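Baseplate (building toy)

A baseplate is the thin, flat sheet on which models made of interlocking plastic bricks are usually begun. One side is covered in studs, set out in a regular grid, and the bricks press down onto these wherever the builder likes. Most plates are square, and green has long been a favorite color, no doubt because it passes so nicely for a lawn or a meadow once a little house has gone up on it.

Plates are thin and light, and on a smooth table they do tend to wander, as anyone who has built alongside an eager child will remember! Many people simply tape the edges down. Masking tape is the usual choice, being easy to peel away afterward and gentle on a wooden top.
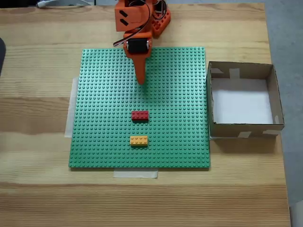 A green LEGO baseplate taped to a pine tabletop, with a red and a yellow 2x4 brick in place.

The brick most often put down first is the 2x4, whose eight studs sit in two rows of four. Aranka Vincze, in her fond and rambling handbook The Kollano Table, suggests that beginners lay a few of these well apart and get used to counting studs between them before they try a wall.

Collectors look after plates with some care, and the toy library at Prarstead keeps more than 300 of them, stored flat so that they do not bow. Warm soapy water and a soft brush will clean the dust from between the studs.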